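Visit to the Hidero open day, Jandbridge

On Friday I took the early train to Jandbridge, where the company Hidero opened its test flat to visitors. The ticket cost 15 pounds and included a coffee, which was weak. My question was simple: can a machine already do the laundry in a normal home?

We were a group of 40 people, so we had to wait in the corridor and go in by turns. Our guide, Rostislav Šimko, spoke clearly and did not promise too much. He told us that the team has worked on household chores since February, and that the arm has now made 3,000 attempts at picking up cloth. Folding is still the weakest part. A shirt that lies flat is possible, but a shirt from a pile takes very long, and sometimes two pieces come up together.

In the kitchen we saw cups being put on a shelf. It was slower than my grandmother, but no cup was broken. Then we went on to the laundry corner, which interested me the most.

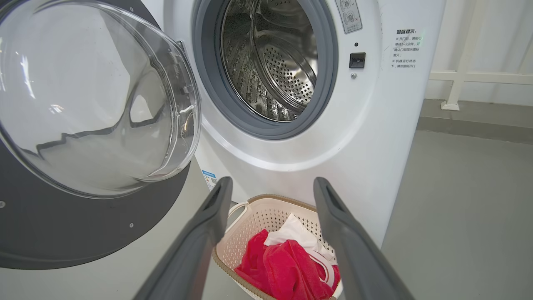

Jozefína Lukáč remarked that loading was the small part of the job for her, and that she would pay for a machine only when it could also check the pockets and keep the red things away from the white ones. Mr Šimko agreed that sorting is still done by a person.

My own opinion is that for a shop floor, where every box is the same, such an arm can be useful today. For my flat I will wait. The next open day is at the Wiltow site, and places must be booked by e-mail.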